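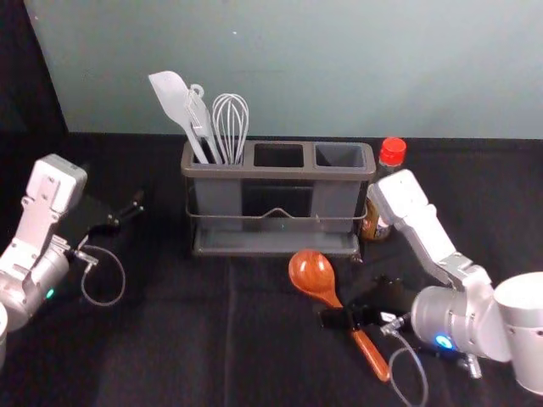 Brallance, 31. März 2020

Was ist eine Kaution?
Und warum bekommt man sie nicht immer ganz zurück?

Wenn deine Familie in eine Mietwohnung zieht, hörst du vielleicht das Wort Kaution. Die Erwachsenen reden dann meistens leiser oder seufzen. Es geht um viel Geld, und dieses Geld ist noch nicht einmal die Miete.

Eine Kaution ist ein Pfand. Das kennst du von der Flasche: Du zahlst im Laden ein bisschen mehr und bekommst es wieder, wenn du die leere Flasche zurückbringst. Bei der Wohnung soll es genauso gehen. Der Mieter gibt dem Vermieter am Anfang Geld, und beim Auszug gibt der Vermieter es zurück. So steht es jedenfalls in den Broschüren. Ein Flaschenautomat sucht allerdings nicht nach Kratzern, ein Vermieter schon.

Wie viel Geld ist das?

In Deutschland darf die Kaution höchstens drei Kaltmieten betragen. Kaltmiete heißt nicht, dass die Wohnung kalt ist. Das Wort meint die Miete ohne Heizung, Wasser, Müllabfuhr und all die anderen Sachen, die noch dazukommen.

Nehmen wir eine Wohnung mit über 90 Quadratmetern im Rulusura-Viertel. Die Hausverwaltung Suominen verlangt dafür 3912 Euro Kaution. Davon könnte man sehr viele Fahrräder kaufen. Für viele Familien ist das mehr, als sie auf dem Konto haben, und gleichzeitig müssen sie ja auch noch den Umzugswagen und die erste Miete bezahlen.

Manchmal sagt ein Vermieter: "Bitte alles sofort, sonst gibt es keinen Schlüssel." Das klingt sehr bestimmt. Es stimmt aber nicht. Mieter dürfen eine Kaution in Geld auf drei Monate verteilen, jeden Monat ein gleich großes Stück. Das erste Stück ist fällig, wenn das Mietverhältnis anfängt. Warum viele das nicht wissen? Vielleicht, weil es selten jemand erzählt, der das Geld gern früher hätte.

Wofür ist die Kaution da?

Der Vermieter will sich absichern. Stell dir vor, jemand zahlt seine Miete nicht oder schlägt ein Waschbecken kaputt und zieht dann einfach aus. Dann kann der Vermieter das fehlende Geld von der Kaution nehmen. Das ist schon in Ordnung so, denn ein Waschbecken kostet etwas.

Schwieriger wird es bei den kleinen Dingen. Wer in einer Wohnung lebt, hinterlässt Spuren. Der Teppich ist an einer Stelle platt, die Tapete ist ein wenig heller, wo der Schrank stand. So etwas heißt Abnutzung, und für normale Abnutzung hat man schon Miete bezahlt. Dafür darf der Vermieter nichts abziehen.

Aber was ist normal? Darüber streiten Erwachsene sehr ausdauernd. Ein paar Dübellöcher für ein Regal gehören meistens zum Wohnen dazu. Eine Wand, die aussieht wie ein Sieb, eher nicht. Und wenn du mit Filzstift ein Pferd auf die Tapete gemalt hast, ist das auch dann keine Abnutzung, wenn das Pferd gut gelungen ist.

Wo liegt das Geld in der Zwischenzeit?

Der Vermieter darf es nicht ausgeben und sich auch kein Auto davon kaufen. Er muss es getrennt von seinem eigenen Geld anlegen, zum Beispiel auf einem besonderen Sparkonto. Die Zinsen gehören dem Mieter. Zinsen sind das kleine Extra, das eine Bank fürs Aufbewahren bezahlt. Zurzeit ist dieses Extra so klein, dass man es kaum findet. Freut euch also nicht zu früh.

Ob das Geld wirklich getrennt liegt, sieht man von außen nicht. Mieter dürfen aber nachfragen und sich das zeigen lassen. Ein ordentlicher Vermieter ist deswegen nicht beleidigt.

Und die Angebote "ganz ohne Kaution"?

Vielleicht hast du schon Werbung dafür gesehen, etwa das Angebot Elix: "Umziehen ohne Kaution!" Das hört sich an wie geschenkt. Wenn man weiterliest, zahlt die Familie dort jedes Jahr einen Beitrag, und dafür verspricht die Firma dem Vermieter, im Notfall einzuspringen. Der Beitrag ist danach weg. Und wenn die Firma wirklich einspringen muss, holt sie sich das Geld in der Regel von der Familie wieder. Für manche ist das trotzdem praktisch, wenn gerade nichts gespart ist. Geschenkt ist es nicht.

Was beim Einzug hilft

Beim Einzug gehen meistens 2 Leute durch die Zimmer, einer vom Vermieter und einer von den Mietern. Sie schreiben auf, was schon kaputt ist - den Sprung in der Fliese, den Fleck auf dem Boden, das Fenster, das klemmt. Diese Liste heißt Übergabeprotokoll. Da kannst du gut mitmachen, denn Kinder sehen vieles, was weiter unten ist, zum Beispiel Macken an den Fußleisten.

Wenn jemand sagt: "Ach, das merken wir uns auch so", dann lieber trotzdem aufschreiben. Bis zum Auszug vergehen oft Jahre.

Nach dem Auszug darf der Vermieter erst einmal prüfen und rechnen. Das kann mehrere Monate dauern. Einen festen Tag dafür gibt es im Gesetz nicht, und manche Vermieter rechnen wirklich sehr langsam. Dann darf man einen Brief schreiben und höflich fragen, wo das Geld bleibt.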